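Brasine

Categories: Open data / Food and drink / Tea

Brasine is a collection of tea brewing notes kept by people who make tea at home, mostly in and near Stulitz, and cleaned up just enough that a computer can read them. Each entry is one pot or one cup: what went in, what water was used, how long it sat, and what the person thought of it afterward. If you've ever wondered why the same black tea tastes bright at your sister's place and flat at yours, you're going to have fun in here.
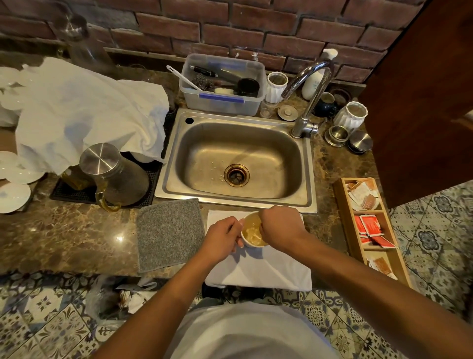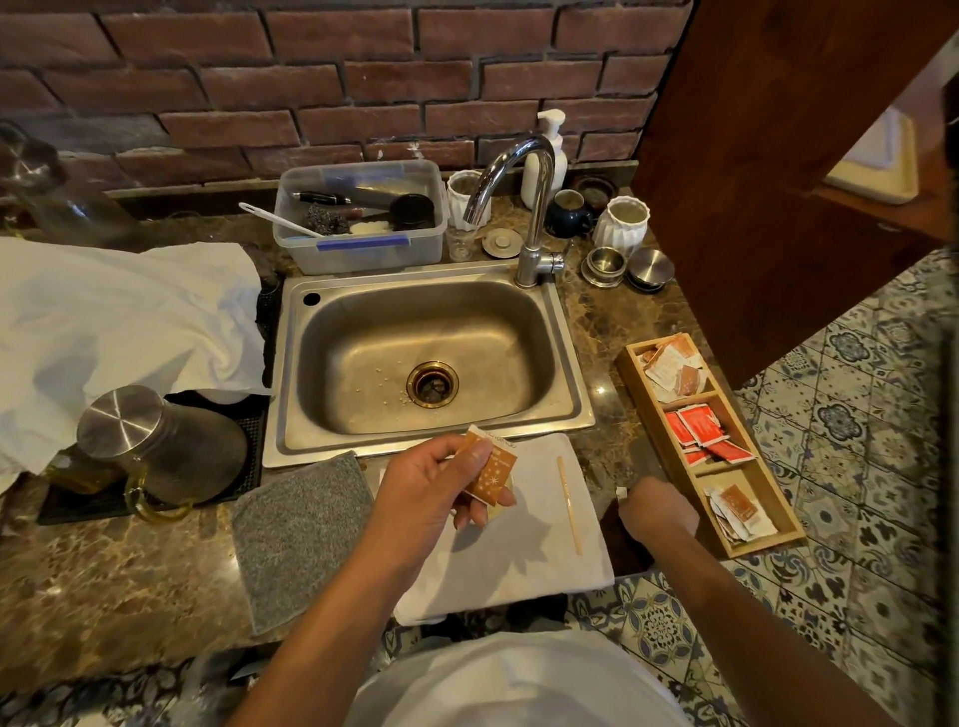

At the kitchen sink: a small white cup in the first photo, a small orange packet in the second.

What you get

There are 442 brewing notes in version 3, drawn from 32 different taps, wells and filter jugs. That spread of water is the part I'm most excited about! Tea writing goes on for pages about leaf grades and harvest dates and then says "use fresh water" and moves on, so having notes where the leaf stays the same and the water changes is a real treat.

The files are small and boring on purpose:

notes.csv has one row per brew
water.csv has one row per water source
words.txt is the tasting word list, roughly 1,000 words and short phrases
CHANGES.txt is what it sounds like

Everything is UTF-8 with commas between fields. Fields with commas inside them are quoted. Open them in a spreadsheet, a text editor, whatever you like.

Columns in notes.csv

brew_id: a short code that never gets reused, even when a row is removed.

water_id: matches a row in water.csv. If the writer didn't say, it reads "unknown" and we left it that way.

leaf: the tea in the writer's own words. "Supermarket black, the strong one" is a perfectly good entry.

form: loose, bag, ball, brick or powder.

amount: grams if they were weighed, otherwise spoonfuls or bags. The unit sits in amount_unit. Please don't convert spoonfuls to grams and send us the result. We tried it on the first version and the numbers looked wonderfully exact and were mostly nonsense.

temp: water temperature when it hit the leaf. Plenty of people wrote "boiling" or "let it calm down a bit", and those are kept as text in temp_note.

steep: minutes and seconds. Blank when the leaf stayed in the pot the whole time, with "left in" in steep_note.

additions: milk, lemon, sugar, honey, salt, mint, jam. Yes, jam, and those are some of the best notes in the set.

liked: yes, no, or so-so, picked by the writer.

notes: free text, and the real heart of the thing. Spelling is untouched except where we couldn't work out the word, and then it's marked with a question mark in square brackets.

Columns in water.csv

water_id, kind (tap, well, filtered, bottled), hardness, hardness_source, and comments. Hardness comes from test strips for most of the taps. Strips are read by eye against a color chart, so take them as soft, medium or hard and don't lean on them for more than that. The bottled entries use what's printed on the label, with the brand left out.

How the notes were collected

People filled in a one-page sheet by hand or typed straight into a form. Nobody was told how to make their tea. That was a big decision and I still love it, because the range is enormous: one person steeps for less time than it takes to find a spoon, and another leaves the pot under a towel until lunch. Paper sheets were typed up, then read against the original by a second pair of eyes.

Tasting words were copied out of the notes and matched against the Hoxha list, an older set of flavor words from the jam and cider folks. It covers fruit beautifully and has next to nothing for smoke, so the smoky words in words.txt are all new. If you have better ones than "bonfire coat", send them along! (I'd fight to keep "bonfire coat", though.)

Loading it with Wurkix

You don't need any special software, but Wurkix reads the whole folder in one go and checks that every water_id has a match:

wurkix open brasine/
wurkix check --links
wurkix show notes --where "liked = no"

That last one is where I'd start. The cups people didn't like are so much more detailed than the ones they did. "Nice" turns up over and over among the happy notes, while a bad cup gets a full paragraph with a theory attached.

Good uses

Comparing how people describe the same tea made with soft and hard water. Building word lists for food writing. Teaching a class how to handle messy text columns (the steep column alone is good for an afternoon). Finding something new to try this weekend.

Less good uses

Please don't use Brasine to rank teas or to say what any town likes to drink. The writers came to us because they already care about tea, and black tea with milk takes up far more than its share. Green tea is thin and white tea is thinner. Iced tea is nearly missing, and we'd be thrilled to fix that.

The hardness values aren't a water quality report either. If you're worried about your tap, ask your supplier.

Known problems

A few early rows have the amount and the steep time swapped. The ones we're sure of are fixed and listed in CHANGES.txt.

Descaling isn't recorded. Several writers mention halfway through their notes that they'd just cleaned the kettle, and their tea gets noticeably happier, so there's a column waiting to be born.

Some writers use "strong" for color and some for bitterness. We didn't sort that out and I'm not sure we could.

Privacy

Names, street names and anything about health were taken out before release. Writers agreed to have their notes shared. Any writer who wants a note removed can ask, and it goes at the next update with its brew_id retired.

License and thanks

Share it, change it, print it on a tea towel. Please credit Brasine and say which version you used, as the row counts do change. A huge thank you to everyone who filled in a sheet, and double thanks to those who kept going through a whole box of something they'd decided by the second cup they couldn't stand.

What's next

The next update is planned for September, with a kettle column and as much iced tea as we can get. Sheets for new writers are in the forms folder.

Last updated Apr 26, 2025

Related

Hoxha flavor words, orchard edition
Wurkix quick start for small tables
Stulitz tap water strip readings
Reading old recipe cards: a typing guide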